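Flanagan Music Publishes Second Part of Orudine Method for Chromatic Harmonica

FOR IMMEDIATE RELEASE
Sunday, October 4, 2026

WUTITZ: Flanagan Music has published the second part of the Orudine Method, a graded course of study for the 12-hole chromatic harmonica. The new part covers slide technique, position of the tongue and reading in flat keys. It is available in print and as a download from the publisher.

The course was written by Essam Helmy, who teaches harmonica and music theory at the Flanagan teaching rooms in Wutitz. Part One, released in March, dealt with single notes, breath control and the C major scale over the full range of the instrument. Part Two assumes that the student can play all exercises in Part One at the marked tempo.

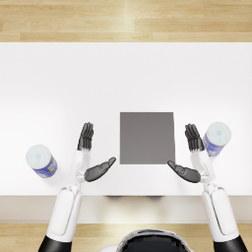
White table with grey square pad.

Contents of Part Two

The book contains 795 exercises, grouped by key and by slide pattern. Each key is introduced with the scale in long tones, followed by broken thirds, arpeggios and short studies in which the slide must change on the beat. Studies with the slide change off the beat come later in each group. Enharmonic choices are marked throughout. Where a note can be played either as a draw note with the slide out or as a blow note with the slide in, both are given and the preferred one is printed first.

"Students who come from the diatonic harp tend to treat the slide as an ornament," said Helmy. "In these exercises it is part of the fingering, as a valve is on a trumpet. Most of the work is getting the breath and the slide to move at the same moment."

Standard notation is used on every page. Hole numbers and breath direction appear under the staff in the first half of the book and are then withdrawn, except at position changes. Metronome markings are given as a minimum and a target.
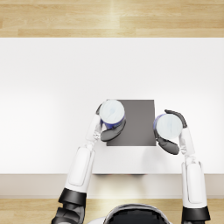 Dark grey square pad on a white tabletop.

Recorded accompaniments

Backing tracks for the longer studies are supplied through Wornness, the publisher's practice player. The player runs in a web browser and lets the student change tempo without changing pitch, loop any group of bars and mute the guide part. Tracks were recorded at A=442, the pitch to which many chromatic harmonicas are tuned at the factory. A setting for A=440 is included.

The Wornness library now holds 1076 tracks, including those issued with Part One. Owners of Part One keep their existing access code and can add the new tracks from the account page.

Instruments

The exercises are written for a 12-hole instrument in C with solo tuning. A 16-hole instrument may be used, but hole numbers refer to the 12-hole layout. Players with a 10-hole model will be unable to complete the upper register studies. Valved and half-valved instruments are both suitable.

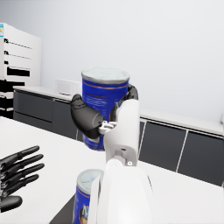 Availability

Part Two is sold as a spiral-bound book and as a PDF licensed for one player. Teachers may order a studio licence, which permits copying of the exercises for enrolled students but does not extend to the backing tracks. A corrected printing of Part One is also in stock. It amends the breath directions in exercise 3 of the octave section, and a correction sheet can be downloaded by owners of the first printing.

Orders and review copies can be requested from the sales desk at Flanagan Music, Wutitz.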